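Subject: Re: [gripper-maint] Foam pads slipping on clear bins – time to change the adhesive?
Date: May 25, 2020

You wrote:

> We run the Niver fingers with stick-on foam and have been losing grip on
> thin plastic rims. Umach support says to wipe the pads down, raise the
> closing force and redo the zero after every pad change. They also
> recommend new bushings at 200 hours. Has anyone followed that schedule
> and seen a difference? We have about 900 hours on ours and the bushings
> have never been touched.

I'd hold off on ordering anything. Three separate fixes in one support reply usually means they don't know which one it is, and if you do all three at once you won't know either.

Start with the force. Raising it is the part of the advice I like least. A clear bin wall flexes, and once it bows the foam is only touching along a line near the rim. You squeeze harder, the wall bows more, and the pad picks up a crease that stays there. We went up in steps on our cell last October and the drops got worse past the midpoint of the range. We're back at the factory setting now.

As for the bushings, 200 hours sounds like a number from somebody's sales sheet. Ours were pulled at 830 hours and measured fine. What had moved was the finger itself, a hair of rotation on its mount, enough that the two pads no longer met square. Check that first. Close the fingers slowly on a strip of paper and tug it at the top, middle and bottom of the pad. If it slides out at one end, no amount of new foam will help you.

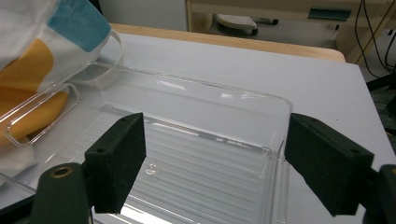 Then the zero. I agree it has to be redone after a pad change, but the Umach procedure has you close on bare pads, and foam gives. Depending on how hard you close you get a different zero every time. We close on a flat steel gauge at low force, write the reading on a piece of tape and compare it with the last one. It takes a few minutes longer.

Cleaning is worth doing, with a dry brush. Somebody here suggested the Uvbridge wipes a while back and I tried them on one pair. The surface went slick and I threw the pads out. Maybe I got a bad pack, but I'm not buying another one to find out. Same goes for grease – if you do put Fuchs or anything else on the bushing, keep it to a smear and wipe off what squeezes out, or it ends up in the foam.

Could you post two things before changing parts: the paper test on both fingers, and how many picks out of a fixed run you lose with the bin full and with it empty? On our last check we got 87 clean picks before the first slip, empty bin, old foam. I would like to see that from a cell with new bushings before I believe in the schedule.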